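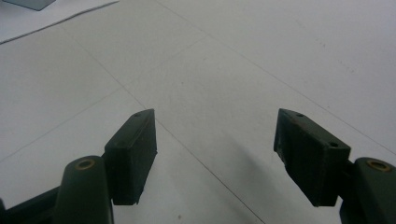 Dark green pads over a pale floor.

Looking after old family papers at home

Most wartime letters, ration books, identity papers and camp postcards that survive in private hands are kept in an ordinary house, usually in a tin or a drawer. They will last well enough there if a few things are done properly.

Where to keep them

Lofts get too hot in summer and garages are damp for half the year. Choose a cupboard on an inside wall of a room you live in, off the floor and away from pipes. A bedroom wardrobe is fine. Keep the boxes clear of the back panel if it stands against an outside wall.

Before you start

Clear the kitchen table, wipe it and let it dry fully. Lay down a clean cotton sheet. Wash and dry your hands and leave off the hand cream. Bare clean hands are better for paper than cotton gloves, which catch on torn edges. Gloves are for photographs, negatives and metal. Use a soft pencil for notes, and put pens in another room. Tea as well.

Unfolding letters

Paper that has been folded for 80 years or so will crack if it is pressed flat in one go. Open the first fold, lay a smooth weight on each corner (small bags of dry rice sewn into cotton do the job) and leave it overnight. Open the next fold the following day. If it resists, leave it folded and put it in a larger envelope. Do not steam it or iron it, even through a cloth. Many wartime inks run at the first touch of moisture, and purple copying pencil is worse than ink.

Clips, pins and tape

Rusty paper clips should not be slid off. Put a slip of thin card on either side of the clip, hold the long side down with a fingernail and lift the short side away from the paper. Pins come out the way they went in. Old sticky tape is best left alone, however ugly. The yellow stain is in the paper already and pulling the tape takes the writing with it.

Dust

A soft, wide brush, worked from the middle outwards. Grey fluffy patches may be mould — put the item in a paper envelope by itself, wash your hands and deal with it outdoors on a dry day wearing a mask.

Folders and boxes

Acid-free folders cost little if bought in a pack. We use the plain Grollance ones, 20 to a pack, and they fit a standard box lying flat. Do not fill a box so tightly that you have to tug things out. Polyester pockets are good for anything handled often, such as an identity card, but PVC pockets go sticky and lift the print.

Labelling

Number the folder in pencil first and put the paper in afterwards, so you are not pressing on it. Keep letters in the order you found them until you have written that order down. The Flendbridge list began as a shoebox and now runs to 1342 items, and the first 100 took longest to sort out — they had been arranged by size.

Scanning

Scan both sides, including the blank ones, and the envelope. Postmarks and censor marks are often the only date there is. Keep one copy of the files outside the house.

Related
Airing and storing old uniforms
Cleaning brass buttons and badges
Recording an older relative: a kitchen-table guide
Rundside local history shelf: new items for November
Making a book cushion from a pillowcase
Repairing a Dramani slide viewer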